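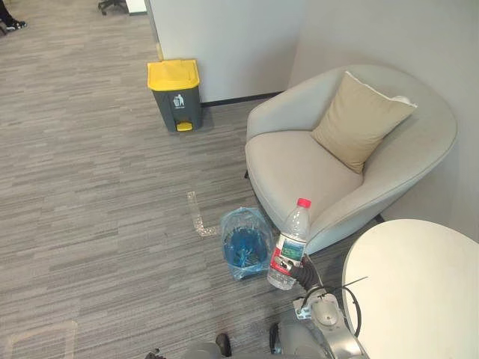

Why bother with ribbed fingers at all, one reader wanted to know after the last post, when a pair of flat parallel jaws with rubber pads costs less and never needs tuning? Flat jaws would pick up a bottle just fine, the comment went on, and a bottle is what everybody tests with anyway.

Fair! And I've been thinking about it all week, so it gets a whole post.

Yes, flat jaws pick up a bottle. I have a set from Hostix that I love for exactly that kind of thing. They close straight, they open straight, and when I tell them to stop at a certain width they stop there. If my whole life was full bottles standing on tables, I'd bolt those on and go home early. But our job is floor pickup, and a half-empty bottle is a sneaky object. The water moves when you lift, the thin plastic gives, and the label slides a little against whatever is holding it. With flat pads I kept ending up in one of two places: squeeze enough to stop the slip and the bottle buckles, or go gentle and it slowly rotates in the grip until the cap points at the wall.

The ribbed fingers (black, segmented, from Welik) bend around the bottle a bit as they close, so there's more contact for less squeeze. I'm running them at a much lower force setting than the Hostix jaws and the rotation is mostly gone. Mostly. If I grab too high, up near the shoulder of the bottle, it still wants to swing. Lower down on the ridged part is better, and best of all is right across the label, which surprised me — I'd have bet on the paper being the slippery bit.

Then there are bags. Oh, the bags. I could write about these forever.

A plastic bag has no shape until you pick it up, and then it has a new one. The depth camera hates clear plastic and isn't very fond of shiny blue plastic either, so the height estimate jumps all over. My first fix was to filter the depth harder, which made the arm calm and confidently wrong. What helped more was dropping the height estimate completely for bags: go down until the wrist feels the floor, back off a hair, close. Carpet is forgiving, so the touch is soft, and I'd be a lot more nervous trying it on tile.
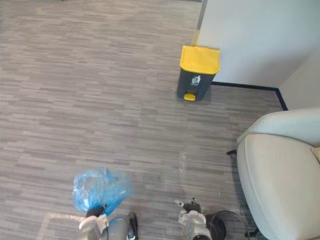 Where flat jaws win, and I want to be fair to them, is the pinch. Two thin, stiff fingertips get hold of a fold of plastic far better than bendy ones do, and once they have a good fold it stays put. The Welik fingers tend to push the film along the carpet before they catch it. I tried sticking a strip of grippy tape on the tips and that helped for a day, until it filled up with carpet fuzz.

The log now stands at 2,147 grasps across 18 objects. I'd planned to stop at 2,000, but I changed the closing speed near the end and wanted a fair number at the new setting. Slower is better for bottles. For bags it makes no difference that I can find, and I looked pretty hard, because I had a nice theory about it.

A few smaller notes for anybody setting up something like this:

The Yalçınkaya controller board finally has firmware that reports finger current fast enough to be useful. Before the update I was getting a reading after the grasp was already over.

Leave more slack in the gripper cable than you think you need, then check it with the arm stretched all the way forward. Mine was fine in every pose except the one I use most.

Pedal bins are a whole other problem. Getting a thing to the bin is easy next to getting the lid up, and I have 2 ideas for the pedal, both slightly silly. I'll write them up once I've tried them.

So to the reader who asked: I'm keeping both. Ribbed for anything round or squashy, flat for film and paper, and next I want to try a mixed pair, one stiff finger against one soft one. The mounting plates don't match, so I'll be filing a bracket first.

Posted November 15, 2025 by Felley Bench Notes

Search this blog
Type and press enter

Recent posts
Hostix parallel jaws, first impressions
Force settings I wrote on a sticky note and lost
Depth cameras and clear plastic, part two
What I broke in February
Rewiring the Yalçınkaya board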